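The case for folding on the bed

Household guidance has long treated the folding table as the proper place for clean linen. The Flarnora housekeeping course, which has trained staff for guest houses and care homes for 16 years, taught the same rule until last September. It is our view that the change made then was correct, and that private households would do well to follow it.

A made bed offers a wide, soft surface at the point where most linen is put away. Towels in particular gain from the extra room. Thick terry cloth seldom lies flat at the first attempt, and a narrow table leaves half of it hanging over the side. 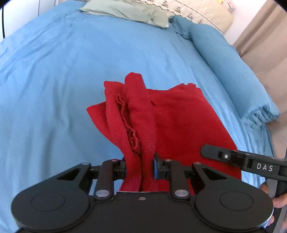
Should towels be folded in halves or in thirds?
Thirds are preferable for most shelves, as the hem is then turned inside and the outer edge is a smooth fold.

Objections have been raised on grounds of hygiene. These deserve a fair hearing, but a freshly changed sheet is as clean as any worktop, and often cleaner. Where the sheet is due for washing, a spare one may be spread over it.
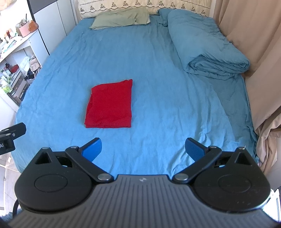 The stronger objection concerns the back. A low bed obliges a person to stoop, and an hour of stooping is unwise. We therefore advise small loads, with the duvet moved aside beforehand. Those with a bed lower than 82 centimetres may prefer to sit while folding. The Zurkuritz guest house has adopted this practice for all its upper rooms and has given its folding tables away.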